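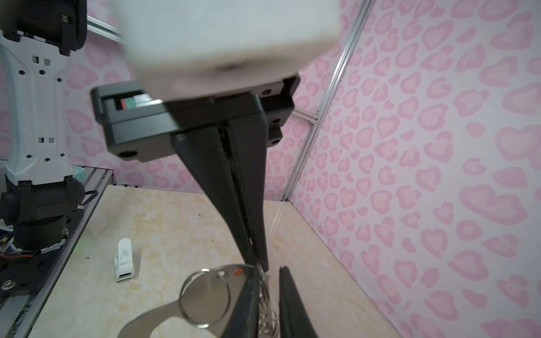
Keys are the worst, according to Siiri Sjöberg, and after a month of chasing key rings with two grippers she feels she has earned the right to say so. She'd much prefer a nice square block!

The rest of the Forkell Robotics Club is more forgiving, and I have to say that spending an evening with them in May was a real treat. There are 17 students on the roster this term, and they've been teaching a pair of arms to pick up the kind of small stuff that lives in pockets and desk drawers — metal tools, key tags, even handcuffs. Rukhsana Qureshi handles most of the left arm's code and Hok-lam Kwan the right, and they talk to each other all evening long, mostly about whose turn it is to let go.
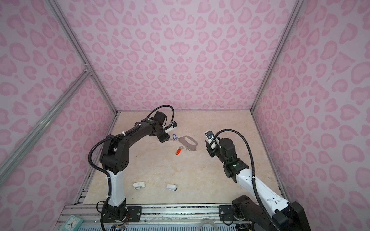
Come and see the Hekov Cup run-through

The club will show its work at 6:30 in the evening in the Siu Building, and families are very welcome (bring the little ones, they love it). We have 50 chairs and plenty of room to stand at the back. Ya-wen Cheung is taking names at the front desk.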